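**From the shared kitchen: the rice cooker is out, and it's staying out**

I have been waiting to write this one! Those of you who come to the Khoo Street kitchen on weekday lunchtimes will have noticed that the rice cooker has left the low cupboard, where it lived behind the stockpots, and moved up onto the pine table. It took me two winters of asking. The first lunch we cooked with it in its new spot was on 7th June, and we fed everyone who came through the door, with enough left for me to take a box home and fry it with an egg.

For anyone new to the newsletter, I'm Ningsih Govindasamy and I run the Clornonia lunch table. We cook a pot of something, a pan of greens and a lot of rice, and people pay what they like into the tin. The membership stands at 224 households now, up from 70 when we started counting properly, and a fair few of you have told me you joined for the rice. I take that as the highest compliment there is.

So this month's kitchen item is all about the cooker: how to use it, how to clean it, what to put in it. Several people have asked, and one of you left a very polite note under the kettle saying you'd love to make porridge but couldn't read the buttons. Fair enough! The buttons are in Chinese, and until now I've been the person everyone shouts for from across the room. Let me put that right.

**The six buttons**

There are two rows of three, and you'll only need a couple of them on a normal day.

Top row, from the left:

- **预约时间** is the preset timer. You use it when you want the rice to be ready later on.
- **再加热** is reheat.
- **保温/取消** is keep warm and cancel, sharing one button. If you've pressed something and regret it, this is where your finger should go.

Bottom row, from the left:

- **烹调时间** is cooking time.
- **功能选择** is the menu button, for choosing what kind of cooking you want.
- **开始烹调** is start.

For plain white rice, pick the rice setting with the menu button and press start, bottom right. That's the whole thing. I've written all six out on a card in big letters and it will be in the drawer under the kettle, next to the matches. Please put it back in the drawer when you're done with it, and please don't tape it to the cooker. Tape on a glossy black surface makes me sad, and the sticky bit never comes off.

**My rice, for those who keep asking**

There isn't a secret, I promise, only a bit of washing. I measure the rice into a bowl, cover it with cold water, swish it with my hand and pour the cloudy water off. Then I do it again, and usually a third time. It doesn't have to run perfectly clear. If you can see your fingers through the water, you've done plenty.

Drain it well, tip it into the inner pot, and add the water. I go by the first knuckle, the way my mother did, with the tip of my finger resting on top of the rice. If you don't trust your knuckle (my son doesn't trust his), use equal measures of rice and water by the cup, then a small splash more for the pot. Jasmine wants a little less. Short-grain is happier if you let it soak for half an hour before you press anything.

Wipe the outside of the inner pot with a dry cloth before you lower it in. This is the one rule I will chase you across the room about! Water on the bottom of the pot ends up on the heating plate, and then it hisses and smells of pennies.

And when it's finished, leave the lid shut for ten minutes. I know you're hungry. I know it smells wonderful. Put the bowls out, slice a cucumber, argue about the radio. Then open it and turn the rice over gently with the flat paddle, working up from the bottom, so the steam gets out and the grains come apart.

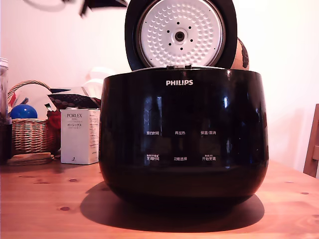

Cleaning is where we've all been a bit lazy, and I include myself. The pot gets washed every time, lovely, but the lid tends to be forgotten, and the lid is where the starch goes. When rice bubbles it throws a thin, sticky spray upward, and it dries on like wallpaper paste. If you leave it until the following week you'll be at it with a fingernail.

So, after lunch, unplug the cooker and let it cool with the lid up. Wring out a soft cloth in warm water with a drop of dish soap and go over the inner plate. It's covered in little dimples, and a flat wipe will skate right over the top of them, so use small circles and take your time. Run the cloth along the metal rim too. Then go to the steam vent in the middle, with its ring of small holes. A soft toothbrush does a beautiful job there, and I've left a green one in a jar by the sink with RICE written down the handle. It is for rice. It is not for the faucet.

Wipe again with clean water so nobody's lunch tastes of lemon soap, and leave the lid standing open until it has dried. Half an hour is usually enough, longer on a rainy day. If you need to get off home, leave it open and I'll close it when I do my evening round.

No scouring pads on any part of it, please. The inner pot has a coating and I'd like it to keep having one.

**What else it can do**

Here's where I get carried away, because rice is only the beginning.

*Porridge.* One cup of rice to eight of water, a thumb of ginger in coins, a good pinch of salt. It cooks down silky and soft. We had it in December when half the building had colds, with scallions and fried shallots and a bottle of soy sauce going up and down the table, and I don't think I've ever seen the kitchen so quiet. Don't fill the pot more than halfway or it will climb out through the vent.

*Rice and things.* Lay sliced mushrooms and a few pieces of sausage on top of the raw rice, don't stir, cook as normal. The juices run down and the bottom layer goes golden and a little chewy. There is generally a fight over that part.

*Barley.* Takes longer than rice and wants more water, but it's so good cold the next day with herbs and a lot of lemon. Start with one cup to three and see how you like it.

*Sweet potatoes.* Scrub them, cut them in thick rounds, add a cup of water and cook until a fork slides through. I eat them with butter and chili salt, standing up.

If you try something and it works, write it in the Skister notebook on the windowsill. We're on the second volume already! The first one has gone to be scanned, all the splashed pages included, and you'll be able to look through it on the members' page once it's ready.

**Coffee people, a word**

You know who you are, and I'm very fond of you. Coffee gear is welcome on the pine table in the mornings, boxes and all, so long as the plug end is kept free from eleven onward. The rice has to be on by half past. Grind as much as you like before that. The smell of fresh coffee and the smell of jasmine rice starting up together is, for me, the best ten minutes of the week.

Baskets are fine there too. It's a table for using, and I like seeing it full. I only ask that nothing sits right over the steam vent once the cooker is running, and that cloths are kept well back from it. Steam comes out hot and it comes out without warning, so keep your sleeves and your faces away as well.

**Rice buying**

We're ordering together again through Erkska, in the big sacks, and the more of us who join in the better it works out for everyone. The rice fund has $1,089 in it as I write. I'd love to see it reach $2,000 before the end of the year, which would cover the lunches right through the cold months and let us keep a few bags by for any household that's having a thin time. No forms, no questions, you just ask me or leave a note in the tin.

Jasmine and short-grain are both on the list. A few of you wanted brown basmati, and I've added it as a trial. It's a slower cook, so if you're on brown rice duty get there early and bring a book.

**Helping out**

I could use two more pairs of hands for washing and measuring, ideally people who can be in by ten thirty. You don't have to be able to cook. You do have to be able to put up with me singing. I'll show you the knuckle trick and the small circles and where the good paddle is hidden (behind the flour, don't spread it around), and you'll get the golden bit off the bottom of the pot on your first day.

Next lunch is lentils with fried onions, a cabbage salad, and plain white jasmine. Bring a bowl if you have one, we're short again, and if you've got one of our blue ones at home it would be very welcome back.

Ningsih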